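Subject: Re: [bindholm-home] Off-white for the back room?
From: Elias Jaber
Date: 2025-02-12

Hi all, jumping in on the paint question before I forget!

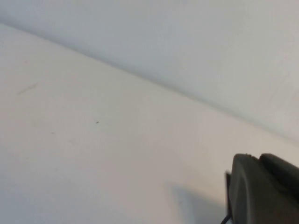
Cooler white up top, creamier white underneath.

Wita wrote:
> We're down to two whites for the back room and I can't tell them apart on
> the cards. Does it really matter once it's up? Also, is one can enough for
> two coats? The room gets hardly any sun.

It matters more than you'd think, Wita. I did our hallway in July with a white that looked perfectly plain on the card, and by evening it was the color of weak tea (my sister still calls it the custard corridor). Whites pick up whatever is next to them — floor, curtains, the neighbor's brick — so a little square of card tells you almost nothing.

What I'd do is get sample pots of both and paint them onto big sheets of lining paper. Tape them up and move them to a different wall every day or so. Look at them with the lamps on too, especially if you mostly use the room at night. With so little sun I'd lean toward the warmer one, but Chan painted a north-facing bedroom in a really cool white and loves it, so what do I know.

On cans, I'd buy 2 and keep the receipt. Pason took back my unopened one without any fuss. And check that the batch numbers match before you leave the store! Mine didn't, and there's a faint line behind the coat rack that I now see every single morning.

Does anybody still have the long roller pole, by the way? I'd like it for the stairwell ceiling.

Elias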